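Projektbericht: Treiberinstallation und -deinstallation am Notebook Osilo
Projektgruppe 11, Wahlpflichtfach Systemadministration
Abgabe: September

1. Ausgangslage

Auf dem Schulnotebook (Osilo, Windows) lief das Touchpad nur noch als normale Maus. Kein Scrollen mit zwei Fingern, keine Gesten, kein Symbol neben der Uhr. Im Gerätemanager stand der Standardtreiber. Aufgabe laut Projektblatt: alten Treiber sauber entfernen, neuen einspielen, beides dokumentieren und zwar so, dass eine andere Gruppe es nachmachen kann.

2. Vorgehen

Zuerst Wiederherstellungspunkt angelegt. Dann Deinstallation über Systemsteuerung, Neustart, Gerätemanager geprüft. Ergebnis: Eintrag noch da. Der Deinstaller von Sendel löscht nur das Programm, das Treiberpaket bleibt im Speicher liegen. Windows holt es beim nächsten Start einfach wieder.

Also über die Eingabeaufforderung (als Administrator!) mit pnputil die Liste der Fremdtreiber ausgeben lassen. 25 Einträge. Den richtigen am Anbieternamen erkannt, Paket gelöscht, Neustart. Danach war der Eintrag weg.

Neuer Treiber: Paket von Alipour, Setup mit Adminrechten gestartet. Erster Versuch Abbruch mit Fehler 2449. In der Hilfedatei steht dazu nur "Installation fehlgeschlagen". Im Logfile dann gefunden: ein Dienst vom alten Treiber war noch eingetragen. Dienst beendet und gelöscht, Setup nochmal, durchgelaufen.

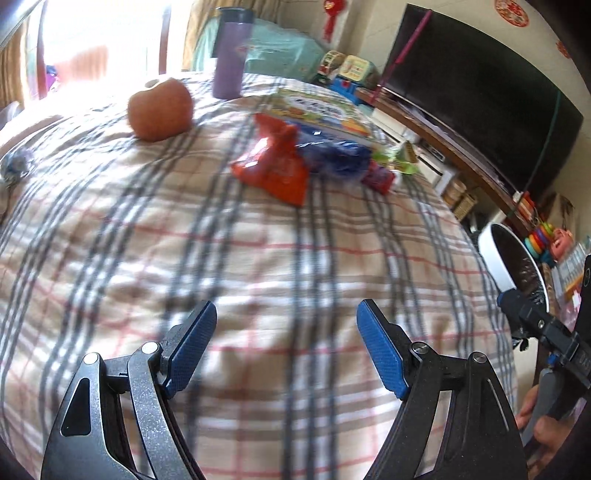 Abb. 1: Greifer mit blauen Griffflächen vor kariertem Laken

3. Test

Getestet am Mittwoch, jeweils nach Kaltstart und nach Standby. Scrollen geht, Tippen geht, Symbol in der Taskleiste ist da. Nach Standby fehlte zweimal die Rechtsklick-Zone. Abhilfe: in den Energieoptionen vom Gerät das Häkchen bei "Computer kann das Gerät ausschalten" rausnehmen. Seitdem nicht mehr aufgetreten, aber der Testzeitraum war kurz.

Logfile der Installation hat über 3000 Zeilen, deshalb nicht im Anhang. Liegt im Gruppenordner "Nasen" (so heißt auch unser Testskript, das die Einträge vorher und nachher vergleicht).

4. Probleme / offen

- Skript erkennt nur Treiber mit deutschem Datumsformat
- Wiederherstellungspunkt nicht ausprobiert, keine Zeit merh
- Verhalten nach einem großen Windows-Update unklar, kann sein das der Standardtreiber zurückkommt
- Zweites Notebook war verliehen, also nur ein Gerät getestet

5. Fazit

Installation selbst fünf Minuten. Das Entfernen vom alten Treiber hat fast die ganze Projektzeit gefressen. Beim nächsten Mal gleich zuerst ins Logfile schauen und vor dem Setup die Dienste prüfen. Kurzanleitung für die nächste Gruppe liegt ebenfalls im Ordner, Screenshots vom Setup kommen noch dazu.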